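Search this site
Enter keyword
Go

Getting a steady camera pose from one square marker

If you record with a hand-held gripper, sooner or later you want to know where the thing was in the room. A printed square marker and a short script will get you surprisingly far! I use Tonska, our small tracking library at Laltlow, but the steps carry over to any marker detector that gives you four corners.

You will need a calibrated camera, a printed marker stuck to something flat and stiff, and a recording with timestamps.

1. Calibrate for the lens you have

Wide-angle lenses bend straight lines, and they bend them most near the rim, where markers love to end up. Use the fisheye model, not the ordinary one. Move the calibration board right out to the edges of the view while you record. My first calibration only had the board in the middle, and every pose near the rim leaned the wrong way.

2. Measure the marker

Measure the black square itself, without the white margin, and put that number in the config in meters. Measure the print and not the PDF (printers rescale things and keep quiet about it).

marker_size_m: 0.16
lens_model: fisheye
min_side_px: 20

The last line throws away detections whose shortest side is under 20 pixels. They look fine on screen and then the pose jumps all over the place.

3. Mask the gripper

The fingers and body sit in the same part of the view the whole time, so paint them out once and reuse the mask. It saves time, and it stops the detector from chasing dark corners on the tool. Leave a little room around the finger pads, as they move when you squeeze.

4. Undistort the corners only

Please don't undistort the whole picture! Find the corners in the raw view, then run just those four points through the lens model. It is much faster and you keep the sharp edges for the corner search.

5. Pick the right solution

A flat square seen from an angle has two possible poses that fit almost equally well. Ask the solver for both, compare their reprojection errors, and when they are close, take the one nearer to the last good pose. This fixed nearly all of my flips. In the Arellano recording, 203 frames had been flipped before I added the check — after it I was down to 5, all of them with strong motion blur.

6. Smooth last

Run a light filter over position, and use slerp for rotation. Never average raw quaternions without checking their signs first. If there is a long gap in detections, leave it as a gap and let the next stage decide what to do with it.

When you go looking for bad poses, open the view for that timestamp next to the plot. A marker way off to the side and tilted, as on the left in the one I have open now, is exactly the sort that tests steps 1 and 5 together. 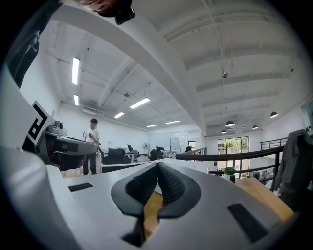

Posted by Nicanor Nava | 28 May 2019

Thanks to Aurelio Gallegos for the two-solution check, which is far tidier than the version I had. Next up is lining the poses up with the finger width signal, and I can't wait to get into that one.

Contact | © Laltlow | Back to top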